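Cell Technician (Gripper Upkeep and Setup)
Juvolora – Seton workshop
Posted 8 January 2024
Full time, on site

We have advertised this job before under a grander title, and it brought in people who wanted to talk about the future of work. The job is looking after one bench cell. It has a two-finger gripper, a wooden table, a box of blocks and a maintenance log that is not as complete as it should be. If that sounds dull, it often is, and you should know that before you apply.

The cell runs pick and place trials for our customer Mulumico. The sales sheet that came with the gripper says the fingers need no attention for 2,000 cycles. We don't believe it. Our own log shows the grip drifting long before then, and the usual culprits are a finger screw backing out or a worn edge that somebody decided would do for one more shift. We would like to hire someone who doesn't trust the sales sheet either.
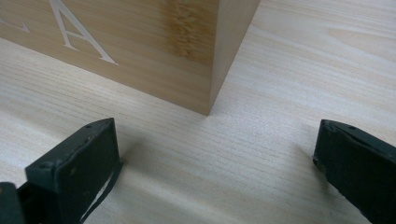

Most of your week will go on the fingers. You will check the gap and the squareness at the start of every shift, swap fingers in pairs, and write down what you found before you fix it. Too many of our log entries say "adjusted, OK" and nothing else. Percy Sotelo, who has kept the cell going up to now and will train you, can't tell from those what was adjusted or by how much, and neither can we.

Other parts of the job:

Running a 50-cycle check after any change to the fingers, and starting it over if you touch anything partway through
Keeping cables and straps clear of the jaw travel
Looking after the spare parts drawer, which at present holds a lot of screws and few of the right length
Telling the trial team the cell is down when it is down, even if they have a demo booked

You should have worked with small mechanical assemblies and be able to use a torque driver, feeler gauges and calipers without being shown. We don't care much where you learned. Bicycle shops, print shops and dental equipment repair are all fine. Certificates in "smart automation" will be read politely. Programming is not needed, though you will have to run a test script and notice when its result makes no sense.

The Louro software dashboard gives the cell a health score out of 100. It has shown a high score on mornings when the gripper could barely close. Please don't apply if you plan to manage the cell from that screen.

There are 2 openings, one on the early shift and one on the late. We won't promise fast promotion, and there is no game room. Pay is hourly, overtime is paid, and we will tell you the rate on the first call – you don't have to guess ours or name yours first.

To apply, send a resume and a short account of something you repaired that broke again. Tell us what you missed the first time. Skip the cover letter.

Applications go to Eckhard Kröger at the Seton workshop, by mail or left at the front desk. Interviews will be held in the last week of January and include an hour at the bench with Percy. Bring safety glasses if you have your own.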